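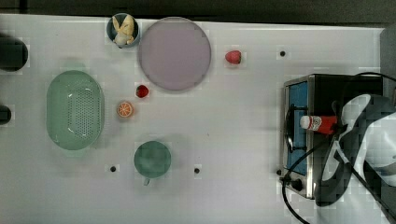 I have read the proposal for the play kitchen shelf twice now and I still don't see what problem it solves. The idea, as I understand it, is that every item gets its own outlined spot, and the kids match the item to the outline when they clean up. Fine. But look at what is really in the set. The green colander takes up more room than any three of the foods put together, and the big lavender plate isn't far behind. If both get a spot of their own, you have used up most of a shelf before you place a single strawberry.

Antonina Stasiv wrote:

> I priced the divided trays from Kirkex and they come to 246 for
> the full wall, delivered. I think it's worth it. At Morbridge they
> switched in January and cleanup went from 22 minutes to almost
> nothing. Everything has a home and the children can see at a
> glance what is missing. The loose bin system is how we lose
> pieces. I would like to order before the price goes up, so please
> speak now if you object.

OK, speaking now.

First, the Morbridge number. Who timed it, and how many times? When we moved the dress-up clothes onto hooks we had a wonderful two weeks too, and then the hooks stopped being new. I'd want to hear how Morbridge is doing in the spring before I spend 246 on the strength of it.

Second, the trays themselves. I looked at the sizes Kirkex gives and the largest section won't take our colander flat. It would have to stand on its side, and then it falls out whenever a child pulls the tray. The Bredungate bins we already own are ugly, I grant you, but the colander fits in one with food piled in it, and a four-year-old can carry the whole thing to the table in one trip.

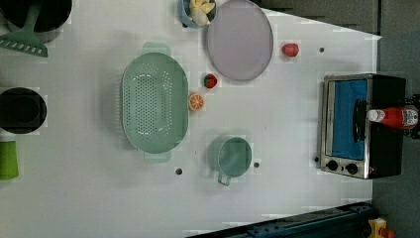

Colander, plate, bowl, cup and some of the food, with the toaster oven at right.

Third, and this is my real complaint, "everything has a home" assumes the kids play with things by category. They don't. The banana lives in the blue bowl. It has lived there for as long as I've been helping out, and if you file it under fruit somebody will have it back in the bowl by snack. Same with the orange slice, which has been soup, pizza and a steering wheel this month. I don't want to be the adult correcting that for the sake of an outline on a shelf.

And where does the toaster oven go? The trays don't have a place for it. I assume it sits on top, but the plan doesn't say.

What I would do instead: keep two bins, one for dishes and one for food, and tape a picture of the contents inside each lid. That costs us some tape. If pieces are still going missing after a couple of months, I'll withdraw my objection and carry the trays in from the car myself.

Antonina, could you send the Kirkex measurements to the list? I may have read the wrong column, and I'd rather find out before you order. Depth is the one I care about.

Du

Recent messages on this list
Re: Puzzle pieces, again
Sand table lid does not close
Trays for the play kitchen
Who has the key to the tall cabinet?
Re: Re: Paint shirts, sizes
Block corner rug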